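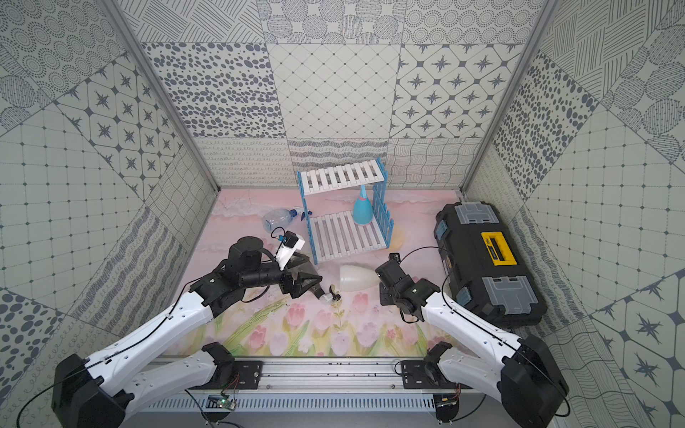 The last ferry

1.

Quang Dương ran. Bag open, one shoe untied. Goscombe pier, nearly 200 yards off and the horn going already.

"Wait!" Wind took it.

Seventeen years he'd said he would go back to Plukthorpe. Next December, always next December. Then the letter. Four lines, his brother's handwritting. Come if your coming.

The gate was still up. He got a hand on the rail.
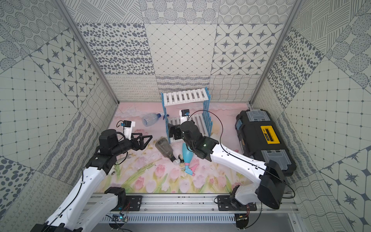
2.

Chin-lung Chien had the ropes. Older now. Same bad hat.

"You're late."

"I know."

"She asked for you. All through supper." He let the rope drop. "Still asking when I left."

So, not too late. Quang sat down on a wet crate, couldn't feel his hands. Lights across the water, small ones. He tied the shoe.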